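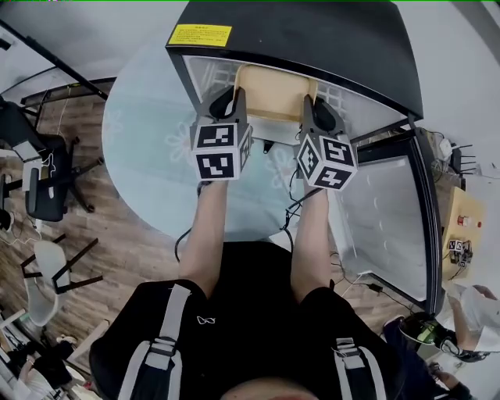 To: Flidudbridge Neighbors list
Subject: Re: Re: leaf pickup and the new bags
Oct 2, 2020

Replying to the whole list, as is the custom here when one person has asked one question.

> I called Travine and was told the old brown bags are fine until
> the end of the month. Then I called back about my missing recycling
> bin and a different voice told me the old bags will be left at the
> curb with a sticker on them. Does anyone know which it is? I have
> 25 bags filled already and would rather not rebag my whole yard.
> Also, is Hao Street still on the early route?

Taking these out of order. Hao Street is still on the early route. Early used to mean seven. This year it means whenever the truck wakes me up, and last week that was ten past six. Put your bags out the night before and weigh the top ones down if it's windy, or you will be sharing your leaves with me again.

On the bags, I have now heard both answers too, plus a third one, in which old bags are fine if they are folded over and not taped. I taped mine. They took four and left two, same tape, same leaves. If there is a system I would love to see it written down.
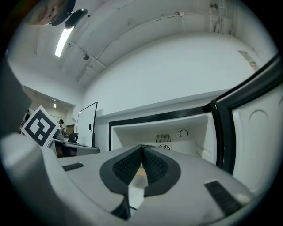

What we do have in writing is the flyer from February, the one that came with the water bill. It says paper bags, no plastic, nothing over 3 feet long sticking out the top, and no pumpkins. It says nothing at all about old or new. My plan is to tape a copy to the first bag in the row and let the crew and the flyer work it out between them.

The new bags, for those who haven't had the pleasure, are sold at Osis Hardware and are the same size as the old ones with a green stripe. The stripe is doing a lot of work at that price. Osis had 400 in on the first delivery and they were gone by lunch, so somebody on this list has a very serious maple.

If you do have to rebag, cut the bottom off the old one and slide the new one up over it. Two people and a rake handle make it bearable. I have done it alone and can't recommend it.

One more thing while I'm here. The storm drain at the bottom of Hao is packed with leaves again, and the city's answer last fall was ticket number 484, which as far as I know is still open and now old enough to walk. I'll be down there with a shovel in the morning if it stays dry. Bring your own gloves. Mine have a hole in the thumb and I'm not lending the good pair after last time.

And please trim the old messages when you reply. My phone showed me the bake sale thread three times before I got to the leaves.

- Hao Street, the corner house with the bad gutter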